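January
Athanasiadis, Prirnstead Soccer Research Group

4. Results and Discussion: What Goalkeepers Do With the Ball Once They Have It

4.1 Overall picture

We coded 2,411 goalkeeper distributions across 31 matches, and the first thing to say is how much fun this data set is. Goalkeepers are usually judged on saves, and the saves are what end up on the highlight reel. But a keeper starts far more attacks than he or she stops, and the way those attacks begin turns out to differ a great deal between teams that look very similar in the league table.

The two clubs in the study, Guvilari and Jornby, play in the same division, train on the same kind of surface, and finished the season close together. Their keepers could hardly be more different. Guvilari build from the back almost by reflex. Their center backs split wide as soon as the ball is claimed, the holding midfielder drops in, and the keeper plays short unless the press is already on top of everyone. Jornby wait. Their keeper often holds the ball for a moment, lets the outfield players climb up the field, and then goes long toward the same channel on the right.

Neither habit is a surprise to anyone who watched these teams. What we had not expected was how firmly the habits held when the score changed. Jornby kept going long when leading, when trailing, and when the match was level deep into the second half. Guvilari did change when protecting a lead, but later than their own coaching staff had guessed when we talked through the early results with them.

4.2 Throws

Of all the distributions coded, 357 were throws, and this is the part of the study we most enjoyed working on. We counted any ball released from the hand into open play, including underarm rolls, sidearm slings, and the full overarm throw. Drop kicks and half volleys were coded with the kicks.

Throws are easy to overlook. They travel a shorter distance than a kick, they rarely lead straight to a shot, and commentators tend to talk over them. Yet when we followed each possession forward, throws stood out as the distribution that most often kept the ball with the same team through the next several passes. Short ground passes came close, but they were more likely to come back to the keeper, which restarts the whole problem under greater pressure.

The best throws in our sample share a pattern. The keeper claims a cross or a corner, takes a few running steps toward the edge of the area, and releases early to a fullback or winger who is already moving. Because so many opposing players have come forward for the corner, even a plain throw to the touchline can take a whole group of them out of the play. Guvilari used this again and again, and it is a joy to watch on the wide-angle video: the whole shape of the match flips over in the time it takes the winger to turn.

Jornby threw less often, mostly with the sidearm sling, and mostly to a standing player. These throws were safe and they kept the ball, but they gained little ground. We would love to see the same keeper throw to a runner more often, and we return to this in the notes for coaches.

4.3 Release time and pressure

We timed each possession from the moment the keeper had clear control to the moment the ball left the hand or foot. Early releases did better than late ones for both clubs and for nearly every type of distribution. The one exception was the long kick, where a pause let teammates get into position for the second ball.

Some care is needed here. A keeper releases early when there is something good to release to, so part of the benefit we credit to speed belongs to the runner. We tried to separate the two by marking whether a teammate was open at the moment of control. The advantage of the early throw became smaller when we compared only those situations, but it did not go away.

Pressure was harder to code than we had hoped. A striker standing in front of the keeper is easy to see. A striker who lurks near the fullback, waiting for the throw, is harder, and our coders disagreed more on these cases than on any others. Where they could not settle on one label, we left the pressure field blank and kept the distribution in the rest of the analysis.

Figure 1. Robotic hand, four fingers and thumb, seen from above and slightly behind.
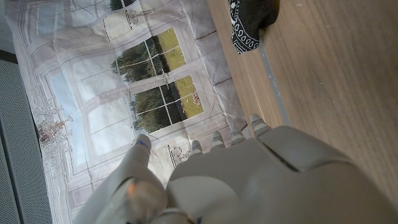

4.4 Notes for coaches

Several coaches asked for something they could take straight to the training ground, so we offer the following with some excitement and the usual warning about a small sample of clubs.

Practice the throw at the end of a crossing drill, while the keeper is already moving and breathing hard. Too many sessions treat it as a separate skill, done from a standstill with a fresh arm. Give the winger a starting point and let the keeper choose whether to use the run. Add a defender who may either stay or recover, so that the early throw is sometimes the wrong choice.

Work on both sides of the field. Right-armed keepers in our sample favored one touchline, and opponents who had noticed this shaded across before the corner was even taken.

4.5 Limits

Weather was not coded, and we regret it. Several matches were played in heavy rain, and grip surely matters for the overarm throw. We also had no tracking data, so distances are judged from field markings on video. Work on a larger set of clubs, with weather included, is under way for next season.

Contact: Prirnstead Soccer Research Group, distribution study | © Prirnstead Soccer Research Group. All rights reserved. | Back to top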